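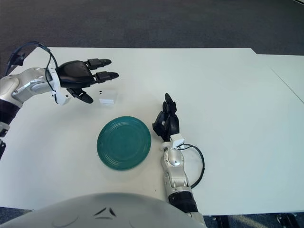
A black robotic hand over a white tabletop.

Streaming company Plesteo is preparing an app for the Cordero set-top box, according to two people who have seen an early version of it. The app would give Cordero owners access to live channels and also to the older shows that Plesteo now offers only on phones and in the browser.

The two companies have not had an easy relation. Plesteo removed its first app from the Cordero store two years ago, after they could not agree on how to divide the money from subscriptions. Since then, people with the box had to send the video from their phone to the TV, and many complained that the sound went out of step after a few minutes.

The new version is said to have a simple home screen with a row of live channels on top. At the start there will be 60 channels, and the list will depend on the region. Subscribers can go back up to two hours in a live program, but recording will not be possible in the first release. Users who already pay for Plesteo will sign in with a short code and will not be charged more.

Loukia Deligiannis, who is responsible for partner apps at Plesteo, confirmed that a test is running but did not want to give a date. "We have some 2,000 households in the test and we read everything they send us," she said. "When the live channels start fast enough on the older boxes, we will release it." She added that the oldest model, the one without the voice button, will probably not be supported.

Cordero did not answer our questions about the terms of the new agreement. The company has lost several video services to its rival Mukus in the last year, and the return of Plesteo would fill a visible gap in its store – especially for people who watch sports.

Trinidad Casado, who writes the television newsletter Pelia, expects the app to be ready in May, when Cordero usually updates the software of its boxes. In her opinion the price will decide more than the number of channels. "People already have three or four of these subscriptions," she said. "They will try it for one month and then look at the bill."

Plesteo is also working on a version for Mukus devices, but this one is at an earlier stage and is not yet being tested outside the company.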